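4.2 Carrying the basket with both hands

The picking trials told us a good deal about single objects, but a shopper spends most of a visit just carrying things, and we felt a fair comparison of hands had to include that part of the job. For the carrying trials we fitted the robot with the Kastodine hands on both arms and then repeated everything with the Mondholm two-finger grippers, keeping the same controller and the same head camera. Each pair was given 30 runs along the shelves, and Thoa Nghiêm scored every run from the head camera video – a patient piece of work, for which the rest of us are grateful.

Figure 6 is a view from the head camera with the Kastodine hands fitted. The left hand has its fingers curled around the rim and handle, while the right hand holds the end of the basket next to the water bottle. The basket is tilted, and we care about that angle a great deal, as an upright bottle near one end is the first thing to go over when the two wrists disagree.

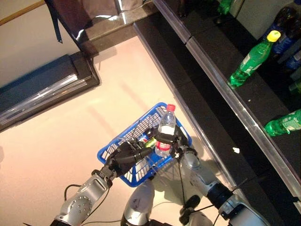 Figure 6. Two-handed carry beside the drinks shelving, Kastodine hands, head camera view.

4.3 Effect of the grip on tilt

We had expected the simpler grippers to do rather well here, since a basket rim is a friendly thing to pinch. They did hold on, and we never lost a basket with them, but the rim tended to turn between the two flat pads whenever the arms changed height. The jointed fingers gave the controller more to work with, and tipped items were fewer – 2 runs against 6 with the grippers. We would not want to lean too hard on so small a difference. Part of it may come from the wrist gains, which were tuned in February with the Kastodine hands already in place, and a second round of tuning for the grippers would be the kind thing to do before anyone picks a winner.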